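Ticket 2673: Red lint and color transfer, knit sweater on plush blanket
Reading time: 2 min
Print | E-mail

Status: closed
Product: Kindstead plush blanket, queen
Opened by: Aishwarya Hegde
Month opened: January

Customer report

I have had the blanket since before the holidays and have washed it once. I fold laundry on the bed, and for the past few weeks I have been finding red fuzz in the light parts of the blanket. There is also a faint pink patch near the foot end, a little bigger than my hand. I only own one red thing, a knit sweater, and I fold it on the bed like everything else. I want to know if the patch is dye from the sweater or if the coral in the blanket is running. Order was for 2 blankets, the other one is still in the bag. Photo attached.

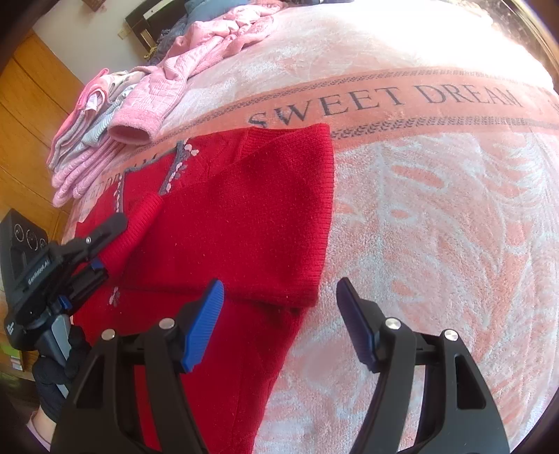
Attachment 1: red sweater, partly folded, on the blanket with the "SWEET DREAM" band.

Reply 1, 9:40 a.m.

Thank you for the photo. We can see small specks of lint on the sleeve of the sweater. The pink patch you describe is hard to judge from a photo of a pink and coral pattern, so please run two checks.

1. Dampen a white cotton cloth with cool water. Press it on the coral band for 50 seconds. Do not rub. Look at the cloth.
2. Do the same on an inside seam of the sweater with a clean part of the cloth.

Please also tell us the wash temperature and whether the sweater was ever left on the bed while damp.

Customer reply, 1:15 p.m.

Blanket check: cloth stayed white. Sweater check: light pink mark. I washed the blanket on cold, by itself. The sweater air dries on a rack, but I did put it on the bed once when the cuffs were still damp. That was at the foot end, so it matches.

Reply 2, 2:05 p.m.

The dye is from the sweater. Steps:

- Shake the blanket outdoors, then go over it with a lint roller in the direction of the pile.
- Mix a teaspoon of mild liquid detergent in two cups of cool water. Dab the pink patch, wait ten minutes, blot with a clean towel. Repeat if the towel picks up color.
- Wash the blanket alone on cold. No dryer until the patch is gone.
- Wash the sweater inside out, separately, until the cloth check comes up clean.

Leave the ticket open for 48 hours after the wash and report back.

Customer reply

Patch came out on the second round of dabbing. Still a few red fibers down in the pile but the roller gets them. Sweater needed three washes. I fold it on the dresser now.

Resolution

Color transfer from another garment. No fault in blanket, no replacement sent. Care note 152 (dark and red knits) e-mailed to customer. Second blanket unopened, return window explained.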